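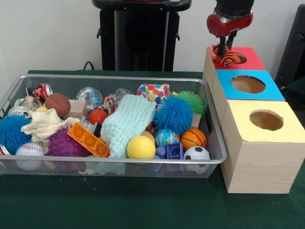
The Basket Problem

Every house has one. Ours is silver wire mesh, was bought for bread, and has not held a loaf since the week it came home. It holds balls. It also holds rags, several flattened soda cans on their long journey to the recycling bin, and whatever the last person through the room was carrying when they got tired of carrying it.

I have read a good deal about baskets like this. The advice is always to empty them, usually on a rainy afternoon, usually with tea. I have done this many times. The basket fills back up by dinner, and the tea goes cold next to a pile of things I can't bring myself to throw out and can't name a home for.

So in May I went to see Ratree Thepsuriya, who runs a small sorting workshop called Limsakul above a dry cleaner and charges people like me for two hours of her patience. Her position is that a basket is where decisions go to wait. She doesn't dislike baskets. She keeps one herself, crammed to the rim, baseball in the corner, spiky blue rubber thing next to it, the lot. What she adds is somewhere for it all to go.

Her answer is boxes. Three of them, pale wood, set out on a dark green cloth, with a round hole in the top of each and a sheet of colored paper around the hole: red, sky blue, yellow. You pick a thing up and you put it through a hole. The striped orange ball goes in red, say. Then you pick up the next thing.

"What does red mean?" I asked, pen out.

"What do you want it to mean?" she said, and I began to see where my money was going.

Red, we settled, was for things that get played with. Blue was for things that belong in another room. Yellow was for things that have to leave the house, and Thepsuriya puts the biggest box there with a confidence I found a little personal.

The hole is the clever part. An open bin lets you change your mind. You can lean over it, see the chewed tennis ball looking up at you, and fish it back out. A hole in a lid is just awkward enough to discourage this. It also settles the question of size. If a thing won't go through, it was never basket material, and you have to walk it to a shelf like an adult.

Wichai Sangkhawat, a cabinetmaker who builds boxes of this sort, takes a dimmer view of the theory and a keener one of the carpentry. He likes a fine grain and a square corner. The paper tops bother him. He would paint them, he told me, and then conceded -- after a long look at my shoes -- that paper can be swapped when a family changes its mind about red, and that families do.

I made my own set at home from shipping cartons, which Sangkhawat has asked me not to describe to him. The first session took 20 minutes. The cans went straight to yellow. The rags caused an argument, since my husband regards every one of them as a good rag, and blue is now half full of good rags waiting for the garage.

The basket was empty for most of an evening. I put it on the kitchen counter and bought a loaf to go in it. By morning there was a golf ball leaning against the bread, and I dropped it through the red hole before I had my coffee.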